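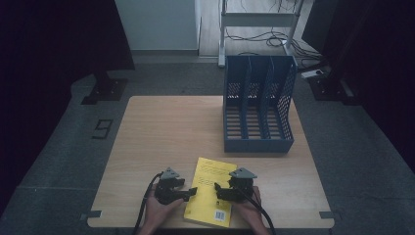 Has anyone found a decent way to file softcover manuals and workbooks at home without them slumping? I've gone through our study shelf and I'm down to the awkward ones. Most are thin enough to bend under their own weight, so a normal bookshelf lets them slide into a heap. My plan is to use the dark blue organizer on the right of the table and stand them all in it, starting with the yellow one, which still has its barcode label on the bottom corner of the cover. I don't know whether to file spine out or spine down, or whether to leave that label on. Any advice welcome.
— jlobo

Filed under: Home & Household > Paper, Books and Storage > Desk organizers

pasberg_pete wrote:
Spine out, every time. If you can't read the spine you'll end up pulling out four to find one. For anything too thin to have lettering on the spine, put a strip of white tape down the edge and write on that.

Leave the label. Old barcode labels take the top layer of the cover with them when they come off.

greyjay wrote:
I disagree on spine out. Thin softcovers stored upright with the open side against the back get dog-eared corners every time you push them in. I keep mine spine down with the cover facing me, like records in a bin. You flip through them and see the whole cover.

pasberg_pete wrote:
That works if you only have a few. With a full organizer you can't flip anything.

greyjay wrote:
Then it's too full. I leave a finger's width in every section.

Umut Güneş wrote:
I worked in a school office for years and we had 181 workbooks to keep in order. What we did was sort by height before subject. Tall ones at the back, short ones at the front. It looks odd on paper but you stop losing the small ones behind the big ones.

As for the label, warm it with a hair dryer on low and peel slowly from one corner. Try it on a book you don't care about. Glossy covers are usually fine. Matte covers can lift.

jlobo wrote:
Thanks all. I should have said there are 23 books left to place, so it isn't a school's worth. Some are my daughter's old music theory books and the rest are appliance and sewing machine manuals. I was going to mix them but sorting by height makes me think I should split them up.

Does it matter that the table is where we eat? The organizer will have to move to the hall cupboard at dinner time and I'd like it not to weigh a ton.

duskwater wrote:
Put it in the cupboard first and carry the books to it. I filled one on the kitchen table, picked it up by the dividers and had to sweep the lot off the floor.

Also, do you need the manuals? I recycled all of mine. Every one was on the maker's website.

greyjay wrote:
Not every one. My Skandus heater manual isn't online anywhere and I looked for a whole evening. Keep anything for a machine older than about ten years.

duskwater wrote:
Fair enough. I'd still toss the ones for things you no longer own. I found two for a bread maker we gave away before we moved.

pasberg_pete wrote:
Agree with duskwater there. Check the model numbers before you file anything. Write the purchase date inside the front cover while you've got it open.

Umut Güneş wrote:
If any of the books are already curled, don't stand them up yet. Lay them flat under something heavy for a few days with a sheet of plain paper between each one. If you stand a curled book in an organizer, it stays curled.

jlobo wrote:
Update. I've gone with spine out for the manuals and spine down for the music books, so I suppose everyone gets half a win. Five manuals went in the recycling. The label is staying on the yellow one. I tried the hair dryer on a different book and it took a bit of the colour off, so I stopped there.

It's all in the hall cupboard now and there's room left in one section.
— Jayanthi Lobo

greyjay wrote:
Keep that section empty!

Search this forum
Enter keywords
All categories
Go

Reader comments (3)

marnie_k
The tape on the spine tip is good. I used masking tape and it went yellow and fell off after a couple of summers, so buy the cloth kind.

Bangera22
We use an old wire dish rack for sheet music. Works well and it was free.

toller
Sorting by height drove me up the wall. I went back to subject within a week and haven't lost a book yet.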